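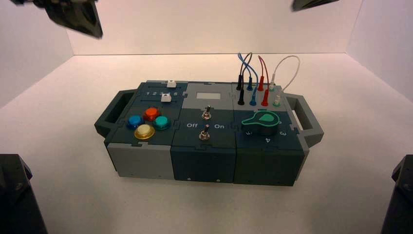
Too much of the old list was about spam and too little about the men's advice boards, one member wrote under the February inspection, and the two people who replied agreed. The spam items have been cut to one. The advice boards now have their own section.

Trollell Forum Safety Inspection
Area inspected: Men's Advice, Dating, Fitness, Video Talk, Off Topic
Threads opened: 162
Items marked Fail: see sections 2, 3 and 5

Marks used: Pass, Fail, Partial, Not checked

Section 1. Accounts and sign-up

1.1 New accounts cannot send private messages until approved.
Pass.

1.2 Banned users are not back under a similar name.
Partial. 37 accounts were compared with the ban list. Two were obvious returns and have been closed. A third uses the same phrases as an old account but posts from Plistdale, where we have a lot of regulars, so it stays open for now.

1.3 Spam filter is on.
Pass.

1.4 Age statement shown at sign-up.
Pass. The text is small on a phone. It was small last time too.

Section 2. Men's Advice and Dating

2.1 Pinned rules are at the top of both boards.
Fail on Dating. Someone unpinned them to make room for a poll. Pinned again during the inspection.

2.2 No threads rating named women by looks or "value."
Fail. Three threads removed. In one of them the first post was ordinary and the rating started on page four, so please read past the first page when you check this item.

2.3 Links to paid courses carry a warning label.
Fail. Zavov links are still going through without a label. The filter catches the main address but misses the shortened ones.
Comment: Zavov's free videos are mostly about posture and cold showers. The paid part is where the stuff about obedience and "natural order" comes in. Label both.

2.4 Posts asking for help with a breakup get at least one reply that is not a sales pitch.
Partial. Most do. Late-night posts often sit until morning, and the first answer then tends to be somebody's channel.

2.5 No posts encouraging members to follow, track or confront an ex.
Pass. One post came close and was edited by its author after a reminder.

Section 3. Video Talk

3.1 Vlog links are posted with a short summary.
Partial. "Watch the whole thing" is not a summary. Send it back.

3.2 Clips that repeat race or "replacement" claims are removed, including when posted as a joke.
Fail. Reaction clips are the weak spot. The person reacting says almost 10 words and the original plays in full. Treat these as the original video.

3.3 Criticism of a vlogger is about what he said or did.
Partial. Too many replies go for hair, height and weight. It breaks rule 6 whoever the target is, and it fills the thread so the quotes get buried.

3.4 Quotes are sourced with a time stamp.
Partial. Better than before.

Section 4. Privacy

4.1 No home addresses, workplaces or family photos.
Pass. The thread about a vlogger's rented house was already gone before the inspection.

4.2 Screenshots of private chats have names covered.
Partial. One had the name covered at the top and showing in the reply box.

4.3 Archive links do not lead to unedited copies of removed posts.
Not checked. The archive site was down.

Section 5. Reports and moderation

5.1 Reports are answered within a day.
Fail. The queue stood at 300 when the inspection began. A large part of it was duplicate reports from one argument in Fitness — close those as a group.

5.2 Word list in Lại is up to date.
Partial. Lại still flags "red pill" in movie threads and misses most of the newer spellings. Send new spellings to the list thread. Do not post them in open boards.

5.3 Reason given for each ban.
Pass, though "you know why" appears once and should be replaced with a rule number.

5.4 Moderators do not handle reports against themselves.
Pass.

To do before the next inspection

Add the shortened Zavov addresses to the label filter.
Clear the Fitness duplicates.
Recheck 4.3.
Lock the pins on Dating.

Comments

Can 2.2 cover men as well? There was a jawline thread in Fitness that was pretty much the same thing.
Reply: Yes. Wording changed to "named people" from the next version.

I don't agree with 3.2. If a clip is taken down you can't argue with it.
Reply: Quote the part you want to argue with and give the time stamp. That has always been allowed.

Rule 6 link on the mobile page goes to rule 5.
Reply: Fixed.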